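Section 4: Setting up the table and running a session

I've rewritten this part of the Tamia guide after a summer of watching people (me included) get the same handful of things wrong. If you worked from the old version, please read it again from the top. The bolting-down bit is in Section 3 and hasn't changed, so I'm assuming both arms are fixed to the table edge and you've got power to them. If one of them wobbles when you lean on it, go back and sort that first.

4.1 Before you switch anything on

1. Find the stop button and press it. Press it now, while nothing's moving, so your hand knows where it lives. It should be within reach of wherever you normally sit, and your chair shouldn't be able to roll you away from it.

2. Twist the button to release it, then check the light on the supply goes back to amber. Green at this stage means someone left the motors enabled. Press the button again and go through the shutdown in 4.5 before you carry on.

3. Sweep the arms by hand. With the motors off, you can take each one gently through its full reach and feel for anything gritty or stiff. I do the left one first, then the right, then both together to see where they'd meet. They will meet, by the way. The software has a guard for it but I don't like relying on that alone.

4. Check the cables. They want enough slack to follow the arm and not enough to loop up into a gripper. A bit of cable resting on the table is fine as long as it stays behind the bases when you do the sweep.

5. Tie back long hair, take off lanyards, push your sleeves up. I know, I know. Lanyards are the one people argue with me about, usually while wearing one.

CAUTION: Don't move an arm by hand once the motors are enabled. It'll push back, and the gears in the wrist are the first thing to go. A replacement wrist from Roltton costs us 200 pounds and takes 9 working days to turn up.

4.2 Laying out the objects

The rule we settled on at Lelasia is that the things the arms are going to handle go in the middle, and everything else goes to the sides or along the back. It sounds obvious, but it drifts. You put a cup down for a second, then it's there all week, then it's in every recording.

1. Clear the middle of the table down to bare wood.

2. Put out the objects for the task with a good gap between them. I use the width of my hand, fingers spread, as the smallest gap I'll accept. Any closer and the gripper nudges one thing while it's going for the other.

3. Turn anything with a point or a blade so it lies flat, and keep it to the back unless the task calls for it. Scissors count, even the school sort. Never lay them with the handles hanging over an edge.

4. Keep glass out of the sweep. If a glass bowl has to be on the table, it belongs at the side, and you lower the speed for that session (see 4.4). 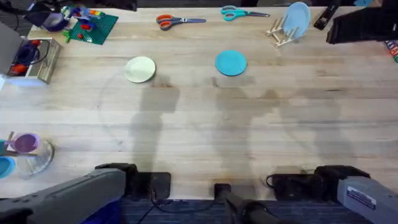
5. Check the light. Low sun from a window throws long shadows of the arms over the work area, and they move as the afternoon goes on. You don't have to stop for shadows, but do write them in the log, and if they change a lot during a session, start a new log entry. Our blind comes down at 3 o'clock most days in September.

6. Only now, fill in the layout line in the log. One line is plenty. "Plates, centre; bricks, far left" is the sort of thing I mean.

NOTE: Small toy bricks roll under the bases and get into the wheels of the trolley as well. Tip them out onto a tray or a baseplate if you've got one, and do a quick hunt for strays before you enable the motors. I've lost a whole Wednesday morning to a single brick.

4.3 Marking the safe line

We don't have a cage. The arms are light and slow enough that our risk assessment (pinned inside the cupboard door, please do read it) lets us work with a marked line and a second person in the room. That only holds if everyone sticks to it.

1. Mark a line on the floor 900 mm out from the near edge of the table. Tape is fine on carpet if you press it down properly and replace it when it curls.

2. While the motors are enabled, stay behind the line unless you're the operator. The operator sits at the control position and keeps both hands on the controls or in their lap.

3. If something falls over, leave it. Stop the arms, wait for amber, then reach in. I can't tell you how strong the urge is to dart a hand in and catch a rolling cup! Let it roll.

4. If a visitor comes in, stop. You can start again once they've been shown the line and the button.

CAUTION: The line is worked out for the standard grippers. If you fit the longer McKinnon fingers, the reach goes up and the line has to be moved before the first run. Section 6 has the sum.

4.4 First run of the day

1. Set the speed to the lowest mark. Every day, even if you finished yesterday at full speed with the same objects in the same places.

2. Say "enabling" out loud and wait for the other person to answer. It feels silly for a day or two and then it stops feeling like anything.

3. Enable the motors. You'll hear a click and a faint hum, and the arms will stiffen. If either one jumps, stop and look at Section 8, under "Jump on enable".

4. Home both arms. They should come back to the near edge, clear of the objects. If an arm takes a path over something tall on its way home, move the tall thing, and don't try to be clever about steering round it.

5. Open and close each gripper on empty air, then on something soft. I keep a folded cloth for this.

6. Do one complete pick and place at low speed. If you're happy, bring the speed up a mark at a time, with at least one pass at each mark.

Sessions with glass, or with anything sharp in the work area, stay on the lowest mark all the way through. Yes, it's slow. Bring a cup of tea (and leave it on the other desk, please).

4.5 Stopping and putting away

1. Home the arms, then disable the motors. Do it in that order, or they'll sag wherever they happen to be and land on whatever's underneath.

2. Wait for amber, then press the stop button and leave it pressed overnight.

3. Put the sharp things away first. After that, clear the rest in any order you like.

4. Wipe the table with a dry cloth and have a look for new marks in the wood. A fresh curved scratch often means a gripper is riding too low, and you'd much rather find that out from the table than from the gripper. Note where it is so the next person doesn't report it all over again.

5. Add the number of cycles to the log. At 2,000 cycles the gripper pads want changing, whether or not they look worn. Spares are in the shallow drawer under the control desk, and the old ones go in the ordinary bin.

6. Sign the log with your initials and the time.

NOTE: If you had to use the stop button in earnest, write down what happened before you go home, even if nothing was damaged. A couple of sentences will do. We've changed three of the steps in this section on the strength of notes like that, including the one about tall things in 4.4, and I read all of them on a Friday with the log open next to me.

Section 5 covers calibration, which you'll need before your first recording and again whenever an arm has been unbolted.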